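Keerthana Joseph
May 20, 2025

A thread about trousers, by a woman who has been taking them up for a living since before ankles were fashionable. Mute me now if you are squeamish about hems.

Most of what comes over the alterations counter at Grastton is men's trousers that are too long. The owners know they are too long. They have known for up to three years and have been standing slightly taller to compensate.

The usual opening line is "it's only a small job". The usual trousers are fully lined, with a turn-up, a side stripe and a zip at the ankle.

The label says 32 inside leg. I would like to talk about the number 32.

I measured two pairs of the same Gemaveck chino in April, same label, same shop, bought on the same receipt. One was 32. The other was 32 if you started from the waistband button.

Their customer service told my customer this was "within tolerance". It was outside his, and he had walked on the left hem all the way from the bus.

When you come for a fitting, bring the shoes. I don't mean similar shoes. People turn up in running trainers to have a dinner suit done and ask me to imagine a heel.

Also please wear the underwear you intend to get married in. I am not going to elaborate.

Also also, empty your pockets. One gentleman's left leg hung lower than his right all through a fitting and we were both quite worried about his hip until he found his keys.

Belt question, as I get it weekly: if the belt makes the waist look like a paper bag, the waist is too big. I can take in a waist. I can't do anything about the belt.

How much can a waist go in? On most pairs an inch and a half before the back pockets start getting to know each other. Beyond that you want a smaller pair, and I will tell you so even though it costs me the job.

How much can it go out? Depends what the maker left inside. Vuduretti leave a lovely generous seam at the back, bless them. Gemaveck leave you a thread and their best wishes.

You can check this in the shop. Turn the trousers inside out at the centre back and look at how much spare cloth there is. Staff will think you are odd. They're right, carry on.

Same with hems. If there's a good two inches folded up inside, you can lengthen them later. Buy those for teenagers. Put the unfolded ones back on the rail and walk away.

Caveat on letting down: the old crease may never come out. On navy wool it usually does. On black cotton you'll have a pale line at the ankle, like a tidemark, and people will assume you've been paddling.

Somebody has replied asking about "breaks". Right then.

A break is the fold where the trouser meets the shoe. Full break: your dad. Half break: your dad's solicitor. No break: the estate agent. All perfectly respectable, but you have to pick one before I cut.

Once I cut, I can't uncut. Helge Granström, who taught me, used to make customers say "yes, there" out loud with the pins in. I thought it was theatre. I do it now.

Helge also refused to take up jeans for anyone who hadn't washed them first. He was right about that as well. They shrink. Wash them twice the way you'll really wash them, which means too hot and with a red sock.

On keeping the original hem on jeans: yes, we do it. It costs more and takes longer. You get the faded edge back on and a small seam above it that only you and I will ever look at.

Prices, because people get shy about asking. Plain hem is 12 pounds. Original jean hem is more, lining is more again. If you bring them on Thursday for Friday it is more than that, and I will sigh while writing the ticket.

Someone last November wanted a hem done on a 158 pound pair of Vrettos trousers and told me 12 pounds was steep. He then left them here for five months. I've become quite attached to them.

Iron-on hemming tape: fine for a school concert. Please don't use it and then bring them to me. Getting the glue out takes longer than the sewing, and it does something to the iron that the iron doesn't forgive.

Staples, likewise. I found 126 staples in a pair of work trousers once. I know because I put them in a saucer and counted, partly out of admiration.

Tuva Fagerlund in the replies says her husband's legs are different lengths and is that normal. Completely normal. Most people's are. I pin both sides and keep quiet unless the gap is enough to mention.

Sverre Lunde asks whether cropped trousers are over. Sverre, I have been asked this every spring and my answer is that they'll be over the week after you pay me to crop them. Leave the spare cloth inside and fold it up.

Elasticated waists: no judgement. I'm wearing one. If the elastic has gone, it can nearly always be replaced, and it's cheap, and you'd be amazed how many people throw away a good pair of trousers over a bit of tired elastic.

Things I can't fix: seat worn through to daylight on corduroy (I can patch it, you won't like it). Moth in more than a couple of places. Anything described to me as "a bit of a project".

Things I can fix that people assume I can't: pocket linings with holes, broken flies, a button pulled out with the cloth still attached, a crotch seam that went at a christening. It's always a christening.

If you're buying for a big or a very tall man, start with the fit at the thigh and seat and let me worry about the rest. Legs can be narrowed and waists nipped. I can't manufacture a thigh.

And if you're short, same advice. Buy for the seat. Shortening is easy, but if they taper and you lose four inches off the bottom, ask for the taper to be moved up too. Otherwise you get a wide flapping ankle and a strong nautical impression.

Last thing. Collect your trousers. There's a rail behind me with Helge Westerberg's linen pair on it and he's been "popping in tomorrow" since the clocks changed. Helge, it's nearly linen weather. They're pressed. They're lovely. Come and get them.

(Two Helges, yes. One trained me, one owes me 12 pounds.)
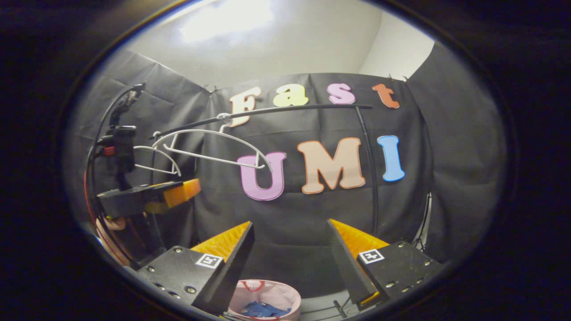
Grastton | Alterations & Repairs Team

Replies are open until I've finished this pile of school trousers. Let-down hems only today please, I've put the unpicker somewhere safe and am using the spare.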